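# Chapter 5

# Choosing a Two-Armed Bench Kit

Most readers of this book will never build a robot arm. They will buy one, or more often two, together with a stand, a controller, a set of grippers and a licence for the software that ties them together. The seller will call the whole a kit, a cell, a station or a platform. The words are used loosely and carry no agreed meaning. In this chapter "kit" means everything that is delivered under one order and is meant to work on one bench.

The chapter sets out how to read an offer for such a kit, how to test what has been offered, and how to write down the result so that a second buyer can use it. It assumes that Chapter 3 (joints and drives) and Chapter 4 (grippers) have been read. Readers who need only the purchasing forms may go straight to Section 5.7.

## 5.1 What is being sold

An offer for a two-armed kit has four parts, and they should be priced on separate lines.

**The arms.** Each arm is described by its number of joints, its reach and its rated load. Reach is measured from the base to the wrist flange by some makers and to the fingertip by others, and the difference can be as long as the gripper itself. Rated load may be quoted with the gripper fitted or without it. An arm rated without its gripper has less to give to the workpiece than the sheet suggests. The buyer should ask for both figures in writing.

**The hands.** Two-fingered parallel grippers are the usual supply. The points of interest are the opening width, the closing force, the smallest step in closing force that can be commanded, and the fingertip material. Fingertips wear out. Their price and delivery time belong in the offer.

**The eyes.** A camera may be fixed over the bench, mounted on the wrist, or both. A wrist camera sees the workpiece closely at the moment of grasp, when an overhead camera may be blocked by the arm. It also adds weight at the worst possible place and brings a cable which must follow every movement of the wrist.

**The services.** Under this heading come installation, training, spare parts, software updates and the time within which the supplier undertakes to answer a fault report. It is the part most often left vague.

## 5.2 The kit used in this chapter

The worked material in this chapter comes from a trial of the Vollevon bench kit, supplied by Trudico. The trial was run by Parveen Soomro and Minoru Fujimoto over a single winter and ended in January. The kit was lent on the supplier's normal trial terms, which are given in Section 5.6. A second kit, the Bitemero, was tried on the same tasks by Maite Cuesta and is used for comparison where the two differ in a way that teaches something.

Neither kit is recommended over the other. Models change quickly, and a reader who buys on the strength of a printed figure will probably be buying something else by the time the order is placed. The method of comparison is expected to last longer than the results.

## 5.3 Reading the data sheet

A data sheet is written to be compared with other data sheets. Three of its usual entries need care.

*Repeatability* is the spread of positions reached when the arm is sent to the same point many times. It is a small and attractive number. It says nothing about whether the point reached is the point that was wanted, which is *accuracy*, and accuracy is often missing from the sheet. For work guided by a wrist camera the omission matters less, as the camera corrects the final approach. For work done from stored positions it matters a great deal.

*Maximum speed* is normally the speed of one joint turning alone. Two arms sharing a small bench seldom come near it. Soomro's log for the trial shows that the speed limit was lowered on the first morning and never raised again, and the cycle times in Section 5.5 were all obtained at the lower setting.

*Shared workspace* is the region that both arms can reach. It is the most useful figure for a two-armed kit and the one least often printed. Where it is missing, the buyer may work it out by drawing the reach of each arm on a plan of the bench and shading the overlap. The drawing will be generous. A gripper needs room to turn, and an arm at full stretch can usually approach from only one direction. A usable zone of half the shaded area is a fair first guess.

For the trial the bases were set 700 mm apart, measured centre to centre. A wider spacing gives each arm more bench of its own and shrinks the overlap. A narrower one does the reverse and brings the elbows into conflict. The supplier's drawing allowed either, and the choice was left to the user.

## 5.4 The transfer task

A two-armed kit costs about twice as much as a single arm, and the second arm has to be justified. Much bench work can be done by one arm with a good fixture. The work that cannot be done in this way falls into a few groups: holding a part while something is done to it, handling a thing too long or too limp for one hand, and passing an object from hand to hand in order to change the grip.

The last of these was chosen as the main test. It is simple to state. One gripper takes a small object from a bin, presents it near the middle of the bench, and the other gripper takes it over. It nevertheless exercises most of what the buyer is paying for:

- the grasp from the bin tests the camera and the approach;
- the meeting point tests the shared calibration of the two arms;
- the release tests the timing between the grippers;
- the retreat tests the collision checking.

Small, smooth, rounded cases, such as those in which earbuds are sold and charged, are well suited to the purpose. They are cheap, they are alike, and their curved sides give a flat fingertip little to hold. A grip that is slightly off centre will tend to turn the case on closing. The error is easily seen by eye and is then carried into the handover, where it becomes the receiving arm's problem.

The usual faults at the meeting point are of two kinds. If the receiving gripper closes before the giving gripper opens, both arms hold a rigid object at once, and any error in calibration appears as a force between them. If the giving gripper opens first, the object is dropped. Suppliers handle the overlap in different ways. The Vollevon controller closes the receiver, waits for a rise in motor current, and then opens the giver after a set delay. The Bitemero lets both wrists go slack for the length of the overlap. The first method is quicker and depends on good calibration. The second is slower and forgives more.

## 5.5 What to record

A trial which ends in an opinion is of little use to anyone who was absent from it. The following should be written down for each run, on paper if need be:

1. The task, the object and the starting position of the object.
2. The software version and the speed setting.
3. Whether the run finished, and if not, at which stage it stopped.
4. Whether a person touched anything, and what.
5. The time from the start command to the arms being at rest.

Item 4 is the one most often lost. A run in which the operator nudged the object straight before the grasp is an assisted run and must be entered as such. Fujimoto's practice was to enter the assistance before restarting the arms, and it is the practice followed in the exercises.

The transfer task was logged for 133 runs on the Vollevon kit. The full table is in Appendix C. For the present it is enough to note how the failures were sorted: by the stage at which the run stopped, and afterwards by the part of the kit responsible. The two lists differ. A drop at the meeting point may be charged to the gripper, to the calibration or to a poor grasp made several seconds earlier, and the video has to be examined before the charge is made.

Cables should be inspected at the same time as the log is closed for the day. A cable run along the outside of an arm is easily replaced and easily snagged. One routed inside is protected and may need the maker's engineer to change it. Neither arrangement is wrong, but the offer should state which is supplied and who pays when it fails.

## 5.6 Trial terms

Trudico lends the kit for a fixed period against a deposit. Its terms, which are fairly typical, place carriage in both directions on the borrower, exclude fingertips from the damage charge, and include 2 hours of remote help. Further help is charged by the hour. Xiomara Haverford, who negotiated the loan, asked for one change only: that the help be usable in short calls in place of a single session. The change was accepted and proved worth having, as most of the questions put to the supplier took a few minutes to answer.

A borrower should also settle who owns the logs and video made during the trial. Some suppliers claim a right to use them. The clause is commonly found under software and is easily missed there. 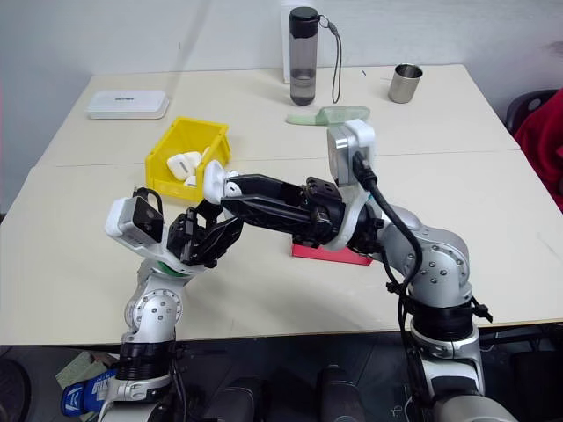
The same clause sometimes reaches further than the loan period, and covers any data sent to the supplier when a fault is reported. If the bench is used for a customer's parts, the borrower may not be free to agree to it. The simplest remedy is to run the trial on ordinary objects bought for the purpose and to keep customers' parts off the bench until the kit has been paid for. Section 5.7 gives a form of words for the order, together with the acceptance test that should be attached to it.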